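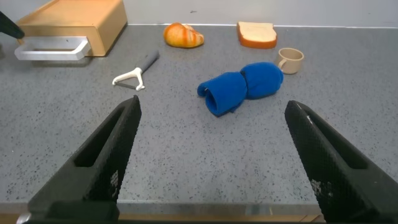
Juletti bringt Aufräum- und Sortierkurse für Familien nach Clendbridge

Neues Angebot im Haus Rafferty startet im Dezember

Drucken | Per E-Mail senden

Clendbridge. Der Haushaltswarenhändler Juletti bietet ab Dezember Kurse an, in denen Eltern und Kinder gemeinsam das Sortieren und Wegräumen üben. Veranstaltungsort ist die Lehrküche im Haus Rafferty, einem Gebäude aus dem Jahr 1922, das zuletzt als Lager gedient hat. Die Kurse tragen den Titel »Küche frei« und richten sich an Familien mit Kindern im Vorschul- und Grundschulalter.

Ausgangspunkt ist eine Kundenbefragung, die Juletti im Sommer durchgeführt hat. Das Unternehmen wollte wissen, welche Fläche in der Wohnung am häufigsten mit Dingen belegt ist, die dort nicht hingehören. 248 Haushalte haben geantwortet, die meisten nannten die Arbeitsplatte in der Küche. Als typische Fundstücke wurden Spielzeug, Post, Ladekabel und Wäsche angegeben.

»Auf der Arbeitsplatte treffen Sachen aus der ganzen Wohnung zusammen«, sagt Birsen Demirtaş, Leiterin des Kursprogramms bei Juletti. »Das Kind hat dort mit der Spielküche gespielt, jemand legt Socken ab, und der Sparschäler ist vom Kochen übrig. Wir fangen mit wenigen Teilen an. Wer fünf Dinge zuordnen kann, kann auch eine ganze Küche aufräumen.«

Geübt wird an einer grau gesprenkelten Arbeitsplatte mit Gegenständen, wie sie in vielen Haushalten vorkommen. Die Teilnehmenden entscheiden bei jedem Teil, ob es in die Küchenschublade, in die Spielkiste oder zur Wäsche gehört. Besonders die Spiellebensmittel sorgen nach Angaben der Kursleitung für Gesprächsstoff, weil Kinder sie oft zu den echten Vorräten räumen.

Eine Kurseinheit dauert 90 Minuten. Im ersten Teil wird sortiert, im zweiten legen die Familien feste Plätze für ihre eigenen Sachen fest und zeichnen dazu einen einfachen Plan der Küche. Den Plan nehmen sie mit nach Hause. Ein Abschnitt befasst sich mit dem Zusammenlegen kleiner Wäschestücke, darunter Socken, Waschlappen und Geschirrtücher.
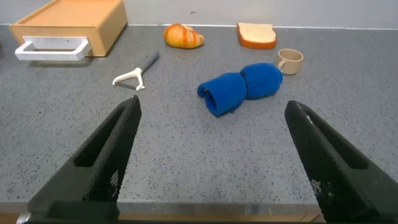

RUBRIK: HAUSHALT & FAMILIE

Die Kursunterlagen hat Treasa Nic Aodha erarbeitet, die zuvor mehrere Jahre Hauswirtschaft unterrichtet hat. Zum Material gehören unter anderem eine Spieltasse mit Henkel, eine Scheibe Spielzeugbrot und eine zusammengerollte blaue Socke. Die Sachen sind bewusst nicht nach Farben oder Größen ausgewählt. »Zu Hause passt auch nichts zusammen«, so Nic Aodha.

Für die Aufbewahrung stellt der Hersteller Mistonell Körbe und Schubladeneinsätze zur Verfügung. Eine Kaufverpflichtung besteht nicht. Cillian Brophy, Geschäftsführer von Juletti, sieht das Angebot als Ergänzung zum Ladengeschäft: »Viele Kunden fragen nach Kisten und Einsätzen, bevor sie wissen, was hinein soll. Der Kurs setzt einen Schritt früher an.«

Die Anmeldung ist im Ladengeschäft und telefonisch unter der Durchwahl 3717 möglich. Kinder nehmen in Begleitung eines Erwachsenen teil. Die Kurse beginnen jeweils um 15 Uhr, Einlass ist eine Viertelstunde vorher.

Pressekontakt:
Juletti, Öffentlichkeitsarbeit
Malachy Buckley
Haus Rafferty, Clendbridge
Durchwahl 3717

Drucken | Per E-Mail senden

Diese Website verwendet Cookies. Mit der weiteren Nutzung erklären Sie sich damit einverstanden. Mehr erfahren | Akzeptieren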